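Ticket 426 - Cell 5, garment folding, Warnton site
Category: Fixed workspace camera / pick planning
Priority: 2
Status: Closed, with one item carried forward
Raised by: Cell operations, Warnton
Assigned to: Cell maintenance

Summary

The folding cell stopped repeatedly with fault code 411 ("no valid grasp") when picking from the laundry basket. The fault occurred with mixed loads only. Loads of a single colour ran without interruption. The cell was withdrawn from the daily schedule while the cause was sought.

Equipment concerned

Cell 5, comprising the arm, the work table, the fixed camera and the Hoken controller. The planning software is Zitano, supplied and configured by the integrator, Lại. No changes to the arm or the controller had been recorded in the month before the fault was reported.

Log

Entry 1, Cell operations
Fault 411 was raised on the first pick after the basket had been refilled. The operator cleared it from the panel and restarted the cycle. The arm moved to the waiting position, paused and raised the same fault. A full restart of the controller made no difference. The basket was emptied on to the table and the items were picked from there without trouble.

Entry 2, Cell maintenance
Ticket accepted. Please confirm whether the basket had been moved or exchanged for another before the fault appeared, and whether the table had been shifted during cleaning. Please also keep the saved pictures from the failed cycles, as the controller overwrites them at the next software restart.

Entry 3, Cell operations
The basket is the same one. The table was moved for floor cleaning in May and put back against the floor marks. The saved pictures have been copied to the shared folder under the ticket number.

Entry 4, Cell maintenance
The saved pictures have been examined. In the failed cycles the planner has drawn the outline of the basket too wide on one side, and a good part of the cloth is treated as basket wall. Dark items are the worst affected. The planner will not place a grasp on anything it has marked as wall, and reports 411 when nothing else is left to choose. The gripper and the arm are not at fault and no parts have been ordered.

Entry 5, Cell maintenance
The position of the table was checked against the camera. It stands square to the floor marks, but the marks themselves do not agree with the drawing held on file. The camera was recalibrated with the standard board and the new values were saved to the controller. The test was repeated with a mixed load. Fault 411 returned, though less often than before.

Entry 6, Lại support desk
We have reviewed the files provided. The basket model in Zitano was made from a solid-walled container. Where the wall has openings, coloured cloth showing through them can be read as contents lying outside the rim, and the planner widens the outline to take it in. We advise loading the perforated basket model and setting the rim height by hand. The handles should be marked as keep-out areas, particularly where clothing is resting against them.

Entry 7, Cell maintenance
Perforated model loaded. Rim height measured and entered. Keep-out areas drawn over both loop handles. The former model has been kept under its old name so that the change can be reversed if required.

Entry 8, Cell operations
We ask that the loading instructions be changed as well. Operators have been pressing the contents down to fit more in, and cloth hanging over the rim has been left as it falls. It is not clear to the shift whether this is permitted.

Entry 9, Cell maintenance
Cloth over the rim is permitted and the planner should accept it under the new model. Pressing the load flat is not recommended, as the planner looks for raised folds to grasp. Hands must be clear of the basket and the table before the cycle is resumed from the panel. The instruction sheet will be amended to say so - the present wording covers emptying the basket but not filling it.

Entry 10, Cell operations
Mixed loads were run for a full shift under the new settings. Fault 411 was not raised. The cell has been returned to the daily schedule.

Resolution

Cause: unsuitable basket model, made worse by camera calibration values that no longer matched the position of the table.
Action taken: camera recalibrated, perforated basket model loaded, rim height and keep-out areas set by hand.

Carried forward

The floor marks for the table are to be laid again and the drawing brought up to date. Until this has been completed, the table must not be moved without notice to Cell maintenance. The amended instruction sheet will be issued under the same ticket number.

Attachment
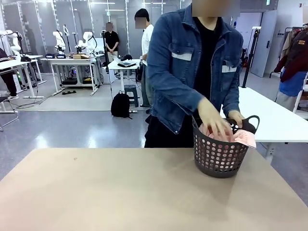

Ticket 426: mixed load in the perforated basket, pink patterned cloth over the rim and a black item by the handle.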